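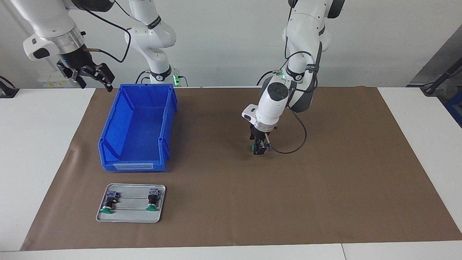 I gave up on buying new books last September and decided to reread the series I loved in high school, the Famard novels. There are four of them, and I had only ever owned paperbacks, which went through two moves with me. They were at the bottom of a blue plastic bin, under a lot of tax papers. The spines were cracked and the first one had lost its back cover.

I remembered the books as one long adventure. They are slower than that. The first 100 pages of the opening book are mostly people in the port town of Drirnum arguing over who gets to run the ferry. At sixteen I must have skimmed it to get to the sea battle. This time the ferry argument was my favorite part, and the battle felt like something the publisher had asked for.

The second book holds up best. It has a smaller cast and the sisters finally talk to each other. I had forgotten that the older one knows about the letter from the start. All the hints are there, and I read straight past them the first time.

Book three was a slog. A new country shows up with its own calendar and its own swear words, and the glossary in my copy is wrong in at least one place – it has the harbor master dying in the wrong war. I put it down for a couple of weeks and read magazines.

The last one I had never finished. I always told people I had. My copy was missing a section near the end, so I went to Pylypenko, the used bookstore by the post office, and found a hardcover with somebody's grocery list in it (onions, lamp oil, stamps). I read the ending in one evening. The older sister stays in Drirnum and the younger one doesn't write. I would have hated that as a teenager and I'm still not sure I like it, but it fits who they are.

I'm keeping the second book and the hardcover. The rest can go to the library sale if they'll take one without a cover. Next up is Claleo, a stand-alone mystery by the same author that I've had on the shelf for years. It's short, and there is no map in the front, so I have hopes for it.

Last updated: Jan 24, 2022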